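I quit buying bread in February

So I've been baking all our bread since February, and a few of you asked in the comments how that's going, so I figured I'd just write the whole thing out in one place instead of answering in little pieces.

It started with a price tag. I was in the Awwad market up the hill, the one with the good olives, and the loaf I always get had gone up again. I stood there holding it for a while. Then I put it back and bought a big sack of flour, which I had to carry home on the bus in my arms like a toddler. I had no plan at all! I didn't even own a loaf pan.

The first loaf was a brick. I mean it made a sound when I set it down. I'd used a recipe off the back of the flour bag and I think I killed the yeast with water that was way too hot (the bag said warm, and my idea of warm is apparently a sauna). We ate it anyway, toasted, with a lot of butter. The second one was better and the third one was worse than the first, and I was pretty close to going back up the hill with my tail between my legs.

What changed things was a scale. I'd been scooping flour with a cup, and every time I scooped I got a different amount, so I was basically making a new recipe every weekend without knowing it. I picked up a used scale at the Guvodholm swap meet and it's the ugliest thing I own and I love it. My regular dough now is a big batch for 2 loaves, one to eat right away and one for the freezer, and I write the weights on the inside of the cupboard door in pencil. The water is 656 grams. Yes, that's a silly number. I was aiming for 650, my hand slipped, the bread came out great, and I'm superstitious, so 656 it is forever.

Then there's the waiting. I used to think of bread as an all-day job where you're stuck at home, and it sort of is, but the dough doesn't need you for most of it. I mix it after breakfast, fold it a couple of times when I walk past, and then leave it alone for hours. I've gotten so much laundry done. In the colder weeks it took forever to rise, and I tried the top of the fridge, the bathroom, and next to the heater, where it got a dry crust on one side like an old sponge. The oven with just the light on is the winner. Put a note on the oven door if you do this! I preheated it with the bowl still inside exactly once, and the dish towel over the top has never been the same. 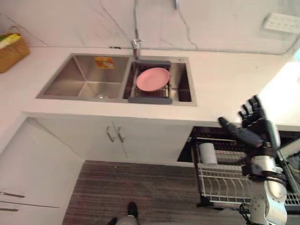

Shaping is still my weak spot. I've watched so many videos of people who give the dough two little tugs and there it is, tight and round like a balloon, and mine sort of slumps there looking at me. Wet hands help. Less flour on the counter helps too, which went against everything I believed, but the dough has to grab onto something or it just skates around. If it all goes wrong I drop it in a pan and call it sandwich bread, and it tastes the same.

Oh, and let it cool. I know. I KNOW. I ignored this for weeks because what's the point of homemade bread if you can't tear into it hot? But the middle goes gummy if you cut it too soon, and then it stays gummy. I set a timer for 60 minutes and go outside.

I did try sourdough, for the record. I got a packet of dried starter called Undus, fed it morning and night, gave it the best spot in the kitchen, and it smelled like nail polish and did nothing. Maybe I'll have another go when it's warmer out. For now I'm a packet yeast person and I'm at peace with it.

Am I saving money? A bit, I think, though I've also started buying nicer butter, so who knows. The freezer loaf is the real prize. We came back late from a weekend in Rarkmont, starving, everything closed, and there was bread, already sliced, and we had toast and eggs close to midnight and it was the best meal of the whole trip.

Next up I want to try rye, which scares me a little. If you've got a rye recipe that doesn't need any special pans, leave it in the comments, and please give me the weights in grams. My cupboard door still has room at the bottom.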